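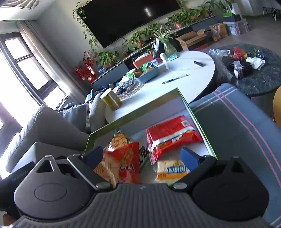
Chapter 9

Small Purchases and the Household Budget

Most people can say what they pay in rent. Far fewer can say what they spent last month on things that cost less than a dollar or two. A bag of chips, a wrapped snack pack or a small printed box, set together on a tray, looks like very little money, and each item taken alone is very little money. The trouble for anyone trying to keep a budget is that such items are bought often, paid for quickly and seldom written down. Economists call this kind of spending incidental spending. It is the subject of this chapter.

In Chapter 8 we divided household spending into fixed costs and variable costs. Fixed costs, such as rent and insurance, stay the same from month to month. Variable costs, such as groceries and fuel, go up and down. Incidental spending belongs to the second group, but it behaves differently from the rest of it. A grocery bill comes from a planned trip and usually leaves a receipt. An incidental purchase is made on the way to somewhere else.

Consider the case of Refugio Medrano, who rents a room in the town of Clulthorpe and works at a print shop. On 1 Jan 2022 he began writing down every purchase in a pocket notebook. Before he started, he guessed that he spent $9 a week on snacks and drinks. His notebook for the first week showed $37. He had not bought anything unusual. He had left out of his guess the vending machine at work, the corner store near his bus stop and the items he picked up while waiting to pay for gas.

The difference between what he guessed and what he recorded is called the recall gap. In his case it was $28 for the week. A recall gap can be found in almost any budget, and it tends to be widest where prices are lowest. You will learn how to measure your own in Section 9.2.

A recall gap does not mean that the spending was wrong. Anitha Chacko, whose family budget is used in the exercises, sets aside $50 a month for small purchases and does not track them any further. When the money is gone, she waits for the next month. Section 9.3 compares her method with the notebook method and looks at what each one costs in time and effort.

Before you read on, write down your best guess of what you spent on small purchases in the past seven days. Keep the paper. You will need it for the first exercise.

Key terms

incidental spending
recall gap
spending record
set-aside amount

9.1 What Counts as a Small Purchase?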